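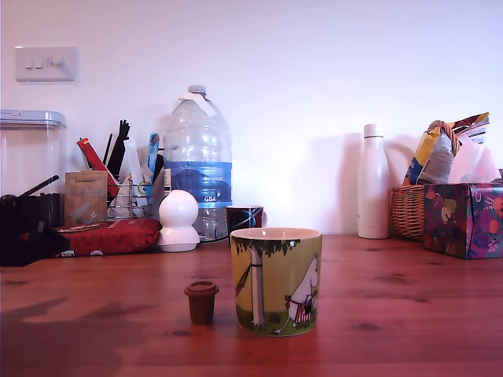
Figure 1. Tabletop for the cup task. The Moomin mug and the small brown cup are in the foreground; the remaining items stay along the wall.

Teaching a Cup Placement Task by Teleoperation and by Hand Guiding

Jomar Malabanan, Subbarao Chettiar
Supervisor: Hauke Weidemann

9 min read

1. Task

The arm has to pick up the small brown cup and put it down on the far side of the mug without touching the mug. The mug is much larger than the cup and has to be treated as an obstacle for the whole transfer. We chose a cluttered table on purpose. Earlier work in the Brilisberg course used a cleared bench, and the policies trained there failed once other objects were added.

The clutter is not moved between trials. It includes objects that are hard for the depth sensor, mainly the clear water bottle and the clear storage container at the left. The wood grain and the shadows on the tabletop caused a separate problem, described in Section 4.

2. Demonstration methods

Two ways of giving demonstrations were compared.

Remote control. The operator moves a handheld controller and the arm follows the change in position while the trigger is held. Releasing the trigger stops the arm, so the operator can bring the hand back to a comfortable position and continue. Motion is scaled down by half near the table surface. The second trigger closes the fingers.

Hand guiding. The arm is put in gravity compensation and the operator moves it directly by the wrist. Joint positions are recorded and replayed afterward with the operator out of the way, and camera images are saved only during replay. Each demonstration therefore takes two passes, and the cup has to be put back on its start position before the second one.

Both operators practiced each method before recording. Practice runs were discarded.

3. Data

We recorded 40 demonstrations with each method. The start position of the cup was varied inside a small region in front of the clutter. The mug position was varied less, as the large bottle and the dark mug behind it limit the free space.

Demonstrations were rejected if the mug was touched or if the cup was dropped. Of the hand-guided set, 4 were rejected, all during replay. The cause was cup placement: an error of a few millimeters between the first and second pass was enough for a finger to land on the flared rim. Of the remote-controlled set, 18 were rejected. Most of these were collisions on the approach, where the operator could not judge the distance between the fingers and the mug from the monitor. Rejected runs were recorded again until both sets were complete.

The mean length of an accepted remote demonstration was 26 seconds. Hand guiding was faster per pass but slower overall once the reset was counted.

4. Observations

Remote demonstrations contain pauses, mostly just before the grasp. A policy trained on the raw data learned to pause too and sometimes never resumed. Removing segments with near-zero velocity fixed this in most cases, but the segments around finger closing had to be kept.

The brown cup has low contrast against the reddish-brown wood. With the overhead light off, the policy twice reached for a dark knot in the tabletop. Ludger Schwerdtfeger suggested random brightness changes during training, which reduced the effect. We did not test a different table.

5. Open points

The wrist camera was not calibrated again after the finger pads were replaced in December. Trials with the dark mug as the obstacle have been planned but not run.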